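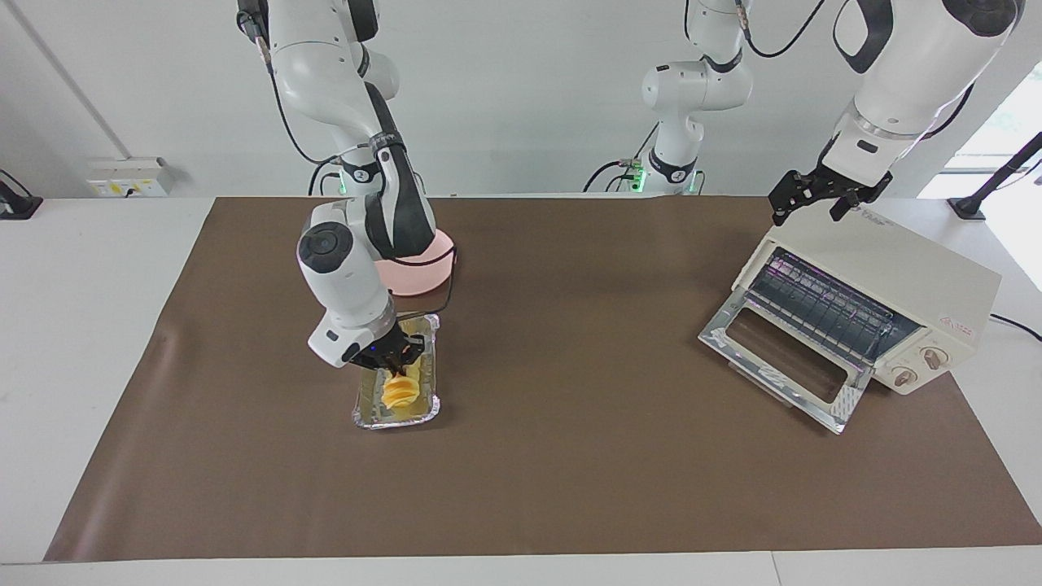
A toaster oven is a small box with a strong opinion about where heat goes, and most of my failures with it have come down to clearance. Anything tall in the tray sits too near the top element and browns before the middle is warm.

My current method uses a foil tray on the wire rack. Foil trays flex when loaded, so I support the base with both hands until it is past the door. Butter goes in first, spread to the corners, then the bread. I lean the slices instead of stacking them – the exposed edges crisp and the faces stay soft.

Timing for a sliced loaf is 8 minutes, then two more with the tray turned end for end. Yaw Ackah does three and likes the crust darker. I have tried his version and still prefer mine.

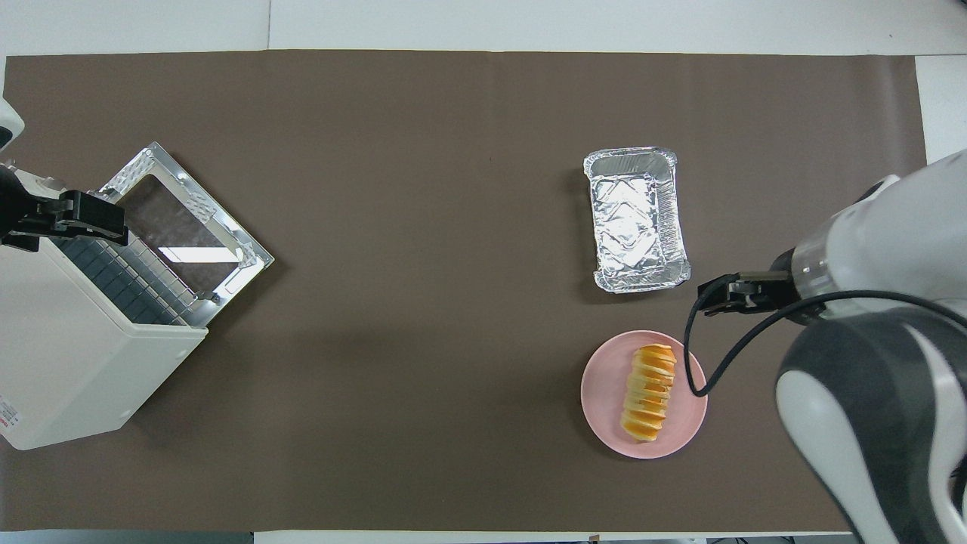

Sliced loaf on the pink plate, foil tray, oven door down.

The mat matters more than I expected. Brown paper catches the crumbs and can be folded up and thrown out. Leave enough of it in front of the oven for the door to drop fully, with the tray and plate off to one side. I still need to measure the rack height before I buy another batch of trays.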